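Demo day notes, 4/17/19

Visitors through the demo room all morning, then the Stovow group after lunch. Writing this up while I still remember it. Nawal Farouk has the sign-in sheet and will add names to the project page.

Main station was the basket task with the hand-held grippers. One person on each gripper, basket on the white table, the job being to take it by the handle and move it without dragging. We let people try it themselves this time. Most got a grip on the first or second attempt once they stopped squeezing early. The handle is a good shape for this because the fingers have something narrow to close on, and the weave gives the pads some bite. The rim is harder.

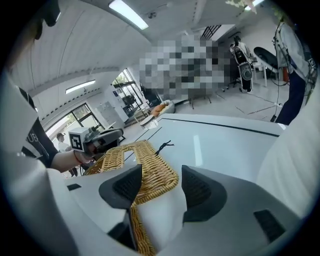

The Stovow people wanted to know how much we record in a day and how much of it we keep. I gave them the August numbers: 1,480 takes, of which 204 were thrown out, mostly for tracking loss when someone stood between the marker cube and the base camera. They took that better than I expected. Their own trial had the same trouble and they ended up moving the camera higher. Worth trying here before the Millet visit.

Trigger feel came up again. Two visitors with small hands said the pull was too long. Laltora sent us a shorter linkage a while back and it is still in the drawer. I will fit it to one unit and leave the other alone so we can compare.

After the break we put the loose wicker pieces in the tray and had people lift them one at a time. Slow going. The soft pads close fine on a single piece, but pieces tangle and two come up together. Trodis asked if we count that as a failure. We log it as a separate code and sort it out later. I should write down the rule properly, as Nawal and I gave slightly different answers.
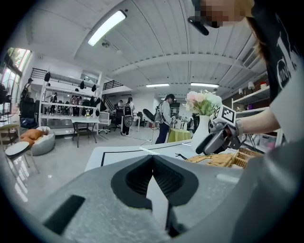
Can a first-time visitor's take go into the training set?
Only if they signed the form and the take passes the same checks as ours. Visitor takes get their own tag so they can be pulled out later.

Battery on the second unit dropped faster than the first, down to a warning after 110 minutes. Same charger, same firmware. Swap the packs tomorrow and see whether the problem follows the pack.

To do:
Raise the base camera and rerun the tracking check.
Fit the short linkage to one gripper.
Write the rule for double picks.
Send Stovow the list of reject codes.
More tape for the floor cables.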